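Home Explore Threads Lists Bookmarks Sign in

Threads > Household > Cloths and towels

Sescombe @sescombe
1/27/20

I have spent the past fortnight sorting out the cleaning cloths and I'm going to write down what I did, mostly so I can find it again. Long thread. Mute if you don't care about towels.

Starting point: a plastic tub under the sink with every cloth I own pushed into it. Old tea towels, cut-up T-shirts, dishcloths gone stiff, and a lot of microfiber in whatever colours the shop had. None of it folded. If I wanted a clean one I pulled until something came out.

First job was tipping the lot on to the kitchen floor and making two piles, cotton and microfiber. This took longer than it should have. A couple of cloths I had down as cotton had a care label saying 80% polyester.

The reason for splitting them is the wash. Microfiber picks up lint from cotton and then leaves it on the windows. I'd been blaming the window spray for years. I owe the window spray an apology.

Cotton pile: anything with a hole bigger than a coin went in the rag bag. Anything that smelled after a hot wash went in the bin. What was left was mostly tea towels, and I kept those for drying up only.

I did keep one tea towel with a hole in it. It has a map of the harbour on it and I've had it since my first flat. It goes on the oven door and doesn't do any work.

Microfiber pile: I ran a dry hand over each one. If it caught slightly on the skin, it stayed. If it slid, it had been cooked in the tumble dryer or clogged with fabric softener, and I put it to one side to see if it could be rescued.

For the rescue wash I used 60 degrees, liquid detergent at half the usual amount, no softener, extra rinse. Check your own label first, some of mine said 40 and I did those separately.

It worked on the thick ones. The thin ones came out as slippery as they went in, so they're now for bike chains and the bottom of the wheelie bin.

Drying: on the airer, one layer, not doubled over the rail. I used to fold them across two bars to save room and the middle was still damp the next morning. That was where the smell came from.

Give each one a good shake before you hang it. The loops stand up again and it dries softer. Do it outside or over the bath if the cloth has been used for dusting.

Colours next. I'd read all the advice about four or five colours and a chart on the cupboard door. I know I won't look at a chart. I went with yellow for kitchen and general wiping, blue for the bathroom, and any other colour is for floors and outdoors.

I ordered the yellow ones from Kurkance, the big fluffy sort with loops on both sides. Item number 3769 if you want the same. The smaller flat ones are 1061 and I didn't get on with them, they're fine for glasses but they push water about on a worktop.

Wash new ones before you use them and wash them alone. Mine shed a surprising amount of yellow fluff and I was picking it out of the filter afterwards.

Then folding, which is the part I'd been putting off. A thick towel won't stay in a small square. It opens itself up again as soon as you let go.

What I do now: pick it up by the two top corners and let it hang so the weight pulls it straight. Bring the corners together. Smooth down with the flat of the hand – don't press hard, it just springs back. Fold up from the bottom in thirds.

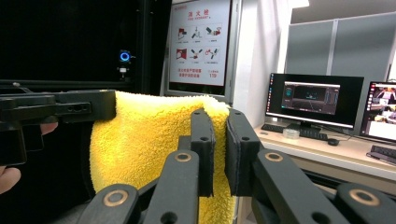
If the edges don't meet, leave them. I wasted an evening trying to get every edge lined up. Microfiber stretches a bit in the wash and it never goes back quite square, so I fold to the nearest corner and carry on.

They stand upright in the tub, folded side up, like files in a drawer. I can take one without the others falling over, as long as the tub is nearly full. When it gets down to the last few they flop, and that's my reminder to put a wash on.

Used ones go in a mesh bag on the back of the door. Damp ones get hung over the edge of the bucket first and go in the bag when they've dried. The whole bag goes in the machine, though I leave it untied and loosely filled or nothing in the middle gets clean.

A few replies to the replies, all in one place:

@effiong asked about boiling them. I wouldn't. The cotton ones can take it, the microfiber goes flat and won't pick anything up afterwards.

Yes, I know about vinegar in the rinse. I tried it on half of the rescue pile and couldn't tell the two halves apart. If it works for you, keep doing it.

Someone asked whether I iron them. No.

On the fluff question – a lint roller does the worst of it. For the airer itself I use a damp yellow cloth, and yes, it leaves a bit more yellow fluff behind. I haven't solved that.

Poster, the account not the thing on the wall, said to use old pillowcases in place of a mesh bag. I've tried one since and it's good for the flat cloths. The thick ones came out with detergent still in them.

I'll check in May whether the yellow ones have gone slippery. They're getting washed twice a week so that should be long enough to tell. The blue ones get less use and I expect they'll go on longer.

Still to do: the airing cupboard, where there is a stack of bath towels I haven't seen the bottom of for some time. I'm told you only need two each. I have more than two each.

Contact | Help | Terms | © 2020 | Back to top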